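4. Leveling the machine and running the first empty wash

OK, so by now the hoses are on, the shipping bolts are out (you did keep them, right? put them in a bag and tape it inside a cupboard) and the thing is standing more or less where you want it. I've set up two Forach washers and one Trolstead, and this section works for all of them.

1. Push down on each front corner in turn. If it rocks, the feet need adjusting.

2. Loosen the lock nut on the low foot with a 17 mm wrench. Turn the foot a little at a time, then push on the corners again. I always go too far on the first try!

3. Lay a level across the top, side to side and then front to back.

4. Tighten the lock nuts up against the cabinet. Skip this and the feet will creep, and you'll be back down on the floor by June.

Note: on soft vinyl floors I like the Bonura rubber pads, one under each foot. Put them in before you level, or you get to do it all over again (ask me how I know).

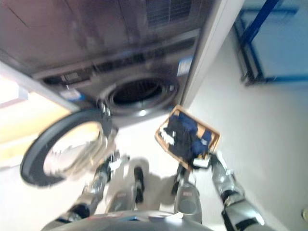 Front-loading washer, control strip above the drum opening.

Now for the empty wash. There's often a bit of oil and test water left from the factory, and you don't want that in your towels.

5. Check the drum for leftover packing, papers and hose clips. Feel around the folds of the rubber gasket too.

6. Open both taps all the way and look at the joints. Dry paper towel under each one shows up a drip nicely.

7. Add 2 spoonfuls of powder, no laundry, and pick the longest hot cycle.

8. Stay nearby for the first 45 minutes. You're listening for banging on the spin and watching the floor behind.

Caution: don't stick your hand behind the machine while it's spinning. If it starts walking, press pause, wait for the drum to stop, and go back to step 1.

If it still shakes at 400 rpm with nothing in it, check for a shipping bolt you missed. The Benmoussa stacking kit comes later, in section 6, and please don't start on it until the empty wash has gone through with no drips.

Last updated Sep 10, 2019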